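Caltance Garment Care Text Corpus

Data card and README, release 2

Summary

Caltance is a collection of care instructions for clothing and household textiles, written in plain English and paired with the care codes printed on the original labels. It holds 2,000 records. Each record contains the wording of one care instruction as it was supplied, a normalised version of the same wording, the fibre content declared for the item, and a set of coded fields for washing, bleaching, drying, ironing and professional cleaning.

The corpus was put together for work on text normalisation and rule extraction. It is small, and it is meant to be read as well as processed. Most of the effort went into the normalised wording and the notes on disagreements.

Contents of the release

records.tsv: the main table, one record per line
notes.tsv: annotator notes, keyed by record identifier
codes.txt: the list of permitted values for each coded field
fibres.txt: the list of fibre names and their accepted variants
changes.txt: differences between this release and the previous one
guide.txt: the annotation guide in the form used by the annotators

All files are UTF-8 with Unix line endings. Fields are separated by a single tab. No field contains a tab or a line break. Quotation marks inside a field are literal characters and should not be treated as delimiters; several spreadsheet programs get this wrong by default and will merge neighbouring records without a warning.

Fields in records.tsv

record_id: a string beginning with C and followed by digits. Identifiers are stable between releases. Identifiers of withdrawn records are not used again.

source: one of sunoncombe, enditz or cuadros. See Sources.

item_type: a broad category such as knit top, shirt, trousers, bedding, towel or curtain. Categories were assigned from the supplier's product heading. Where the heading was ambiguous the value is other.

fibre_text: the fibre declaration as supplied, with percentages if they were given.

fibre_norm: the same declaration after mapping to fibres.txt. Fibres are listed in descending order by percentage. Where no percentages were given, the supplier's order is kept.

care_text: the care wording as supplied. Spelling, capitals and punctuation are untouched.

care_norm: the normalised wording. See Normalisation.

wash, bleach, dry, iron, clean: coded values from codes.txt. The value unstated is used when the wording says nothing on the point. It must not be read as permission or as prohibition.

split: train or test.

Sources

Wording came from three suppliers, each of which gave written consent for reuse under the terms given under Licence.

Sunoncombe is a knitwear wholesaler. Its records are mostly jumpers, cardigans and knit tops. The wording is short and highly regular, and was probably generated from a template for much of the range. Typical forms are "Wash inside out at 30" and "Reshape while damp, dry flat".

Enditz sells bed linen and towels. The wording is longer and contains more advice, including instructions on first washes, drying times and storage. Some sentences are about comfort or appearance and carry no care instruction. These were kept in care_text and dropped from care_norm.

Cuadros supplies workwear and uniforms to hotels. Its wording was written for laundry staff and assumes industrial equipment. Temperatures are higher than in the other two sources, and tumble drying is nearly always allowed. A model trained on the Cuadros records alone will give poor advice for domestic laundry.

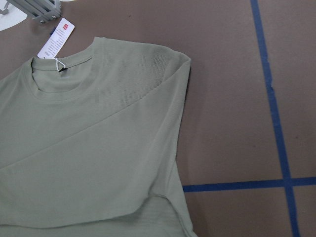 The three sources also differ in how they state a prohibition. Sunoncombe writes "do not". Enditz prefers "avoid" or "we recommend against". Cuadros uses "no" followed by a noun, as in "no softener". The annotation guide treats "do not" and "no" as firm prohibitions. "Avoid" and "recommend against" are coded as advisory, with the suffix _adv on the value. Users who do not need the distinction can strip the suffix without any other change.

Normalisation

The care_norm field is written to a controlled form. Each instruction is a separate sentence in the imperative. Temperatures are given as a whole number followed by C. Instructions appear in a fixed order: washing, bleaching, drying, ironing, professional cleaning, other. Nothing is added that was not in the supplied wording.

The last rule caused the most difficulty. Annotators with experience of laundry work tended to fill in steps they regarded as obvious, such as reshaping a wool garment after washing. All such additions found during checking were removed. If a record for a wool item does not mention reshaping, the supplier did not mention it.

"Cool wash" was normalised to "Wash at 30C or below". "Warm wash" was left as it stands, as the suppliers did not agree on its meaning. "Cool iron", "warm iron" and "hot iron" were mapped to low, medium and high, and any temperature given in the wording is kept in the notes.

"Hand wash" and "wash by hand" are treated as the same. "Hand wash programme" refers to a machine setting and has its own code. In the first release the two were mixed, and 307 records have been recoded as a result. The affected identifiers are listed in changes.txt. Results obtained with the first release on the wash field should not be compared with results from this one.

Annotation

The annotation guide was written by Mehwish Abbasi and revised after a pilot round. Naheed Hashmi and Shoaib Memon each annotated the full set, working apart. Faisal Chaudhry settled disagreements and wrote the entries in notes.tsv. Theerawat Rungrueang wrote the checking scripts and maintains the fibre list.

Disagreement was concentrated in two fields. In dry, the usual cause was wording that gave both a method and a preference, for example "line dry or tumble low, line drying is best". The guide now codes all permitted methods and ignores the preference. In clean, the cause was the phrase "dry clean if needed", which one annotator had read as a permission and the other as advice. It is coded as a permission.

Records settled by Faisal Chaudhry have an entry in notes.tsv that begins with the word SETTLED. Both original values are given after it. Users who want to study ambiguity in care wording may find these more useful than the settled values.

Known problems

There are six open problems in this release.

1. Several Enditz records describe a set, such as a duvet cover with pillowcases, where the parts have different fibre contents. The record carries the declaration for the first part only.

2. The fibre names "viscose" and "rayon" are kept apart in fibres.txt. Some users will want to merge them.

3. A few Sunoncombe records have wording that contradicts the fibre declaration, such as a hot wash for pure wool. These were reported to the supplier and left unchanged.

4. The item type knit top covers both fine-gauge and heavy garments, for which the right drying advice may differ. The supplier headings did not allow a finer division.

5. The degree sign is missing from part of the Cuadros wording and has been replaced by a lower-case o in other parts. It is untouched in care_text. It has no effect on care_norm.

6. The test split was drawn at random by record, with no grouping by product line. Near-identical wording therefore occurs on both sides of the split, most of all in the Sunoncombe records. Scores on the test split will be too high as a measure of performance on new suppliers. Training on two sources and testing on the third gives a fairer picture.

Suitable uses

The corpus can be used to train or test systems that turn free wording into coded care values, to study how advice and prohibition are expressed in short commercial texts, and to teach annotation practice.

It should not be used as a source of care advice for real garments. The wording describes particular products, and two products with the same fibre content may need different treatment because of dyes, linings, trims or finishes that are not recorded. It should not be used to check whether a label meets legal requirements in any country.

Personal data

The supplied wording contained a small number of customer service names and telephone numbers. They were removed by script and then by reading. Anyone who finds one that was missed is asked to report it with the record identifier.

Licence

The corpus may be copied, changed and shared for any purpose, provided that the name Caltance and the release number are given. The supplier names may not be used to suggest that a supplier has approved a product or a result.

Reporting errors

Reports should give the record identifier, the field, the present value and the proposed value. Reports are read on Wednesday and the outcome is added to changes.txt in the working copy. Corrections are held over to the next numbered release, planned for January, so that the files under the present release number stay the same.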